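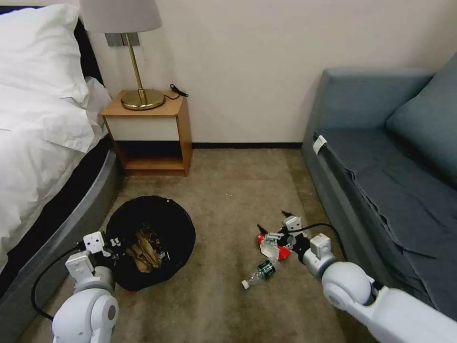
Sleeping badly? Look at your dinner

By the features desk
February

Late eating. We all do it. Work overruns, the train crawls, the pan goes on at nine and by half ten you're lying down with a stomach full of pasta wondering why your brain won't switch off.

I did it for years. Then in February I moved dinner forward, mostly out of spite after a run of rotten nights, and kept a notebook by the kettle. Scruffy thing. Times, meals, how I felt in the morning. Not science. But you do start to see a pattern after 18 nights of it.

Big meals close to bed were the worst. Curry, obviously. Cheese on toast, less obviously. A bowl of soup and bread at ten? Fine, mostly. Wine made me drop off fast and then wake at 2, wide awake, thirsty, cross.

Coffee I'd always blamed on other people. "Doesn't affect me." It does. Cutting the four o'clock cup was teh hardest bit of the lot, and I cheated twice. Both nights are in the notebook with a rude word next to them.

In Conach, where I grew up, tea was on the table at half five and that was that. Plates washed before the news. I thought it was dull. My own kids eat at seven now and think it's dull too, so something has been passed on.
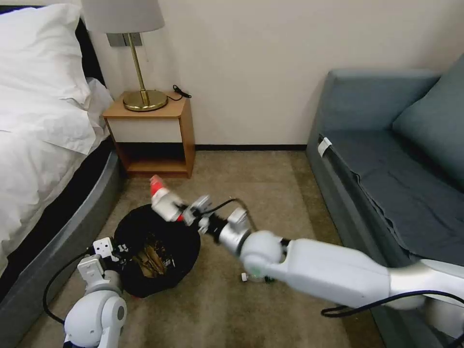 So how long before bed should you stop eating?

A gap of two or three hours after a main meal suits most people, and a small snack later on is fine if you're really hungry.

Shift workers, I know. You can't eat at six if you start at six. What helped a neighbour on nights was splitting it: proper meal before she goes in, something light when she gets back, curtains shut. She swears by porridge. I can't stand the stuff but there we are.

Weekends are harder. Friends round, pudding, someone opens another bottle. I've stopped fretting over it. One late night doesnt undo a week, and nobody wants to be the guest looking at their watch over the starters.

If it's heartburn keeping you up, and it's there most nights, go and see a pharmacist or your GP. Don't just keep buying tablets.

As for me, dinner's at half six. Leftovers on Mondays.

More in Food & Home
Davano: a slow weekend by the water
Can you freeze that? 100 leftovers sorted
Kasprzak's bakery and the return of rye
The Adodine kettle, one year on

We use cookies to improve your visit. Manage your choices or accept all.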